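The Door That Stays Open Until Evening

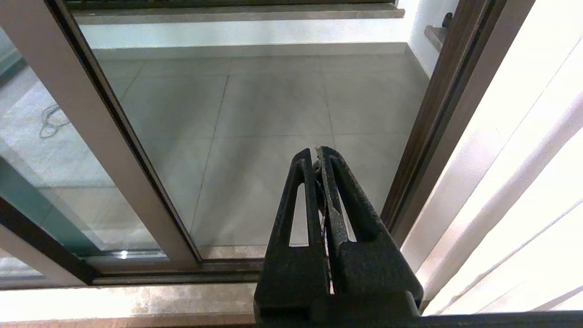
Light gray tiles behind the glass, with the stone ledge and the white wall at the far side.

When Riet Leemans bought her apartment in Plernard, the sliding door was the thing she wanted to change first. The beige aluminum looked old to her, and she had already asked for a price for black frames. Then April came, the sun moved over the white wall, and she noticed how quiet the beige was in that light. She kept it.

"Black would draw a line around everything," she says. "I want to look at the floor outside, and at the wall."

The floor deserves it. The tiles are large and square, pale enough to give back a lot of daylight, and they make a small outdoor space feel calm. She paid for them with the money saved on the door. The tile setter, from a local firm called Lombardi, put them down in a plain grid, and Riet says she would choose the same one again.

A sliding door asks for little, but it asks regularly. Sand collects in the bottom track, and after a dry month you can hear it. Riet uses a soft brush and the narrow mouth of the vacuum cleaner, then a damp cloth — never oil, which holds the dust. The dark rubber along the glass she washes with mild soap, and she dries it by hand. The whole job takes her 30 minutes, with coffee.

For the glass she has tried many products and returned to warm water with a drop of dish soap. She cleans before 11 in the morning. Later the sun dries the water too fast and leaves stripes.

There are plans, of course. She would like a low bench from Utetti for the long side, 40 centimeters high, so that a person sitting inside can still see over it. It costs 200 euros more than she wished to spend, and she is waiting.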